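Budgeting for a hand-held gripper bench: what to price before you order

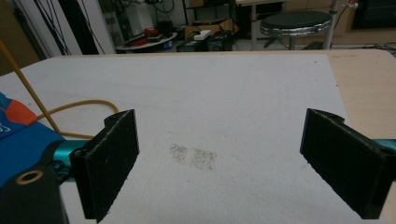

WORKSHOP TIPS / Buying and planning
Updated May 1, 2021

The gripper is the line everyone gets right. Suppliers quote it clearly and it rarely changes between quote and invoice. The overspend comes from the bench, the cables, the spare fingers and the hours spent keeping the work surface fit to use. The notes below are for a small workshop buying its first hand-held unit, or adding one to an existing bench. Prices are in pounds, without VAT.

Work surface

Price the surface separately from the table. A white sheet laid over an existing table is cheaper than a new bench and can be replaced when it marks. White shows up spilt grains, crumbs and powder at once, even in small patches, and this saves arguments later about what was on the table when a trial began. It also shows every scuff. Choose a matt finish, as gloss throws back the ceiling lights.

Measure the sheet against the full reach of the tool with the fingers open, then add a hand's width on each side. Fix the sheet at the corners with double-sided tape. Do not screw it down.

Fingers and pads

Order spares with the first purchase. Fingers are wearing parts, and a second delivery charge often costs more than the parts. We hold 2 pairs per gripper, one fitted and one in the drawer. Ask the supplier three things:

Are the fingers sold singly or only in pairs?
Is the drawing supplied, so that you can print your own?
What fixings do they take, and are those fixings included?

Matt black pads pick up dust and lint, which shows as white specks. Keep a roll of low-tack tape by the bench and dab the pads before each session. Solvent wipes are dearer and can attack some foams.

Where a part is printed and the screws will come out often, pay for brass threaded inserts. A screw driven straight into plastic will hold for a few changes and then strip.

Cables

Allow for more cable than the drawing shows. A tool that is moved by hand needs slack, and slack ends up on the table. Bright cable is worth the small extra cost – yellow against white is easy to see and hard to snag by accident. Price a clip or overhead hook for each run at the same time. Floor runs need a cover wherever people walk.

Put power strips on the list as well. Four sockets are used up sooner than expected once chargers are counted.

Comparing quotes

We asked for quotes on the Flurov and the Brolar for the Flistton bench. The Brolar was cheaper by £800 on the front page. Once spare fingers, leads and the longer warranty were added, the difference was small enough to ignore, and delivery time settled it. Flurov quoted 28 days. Brolar would only say September.

Stoyanova, who supply the inserts and fixings, charge carriage on small orders, so save these up and send one list.

Lay every quote out under the same headings: tool, fingers, cables, mounting, software, carriage, training. Leave the heading in with a blank if the supplier has not priced it. A blank is a question to send back – it is not a zero.

Space and storage

Mark out the floor before delivery. Packaging has to go somewhere, and cartons should be kept until the return period has run out. A stool on a central column takes up less room beside the bench than a chair with arms. Open shelving is adequate for leads and chargers. Small parts want lidded tubs, labelled on the end that faces out.

Running costs to enter for year one

Replacement pads
Surface sheet, one change
Low-tack tape
Cable clips and ties
Carriage on small orders
Staff time for cleaning down, at the normal hourly rate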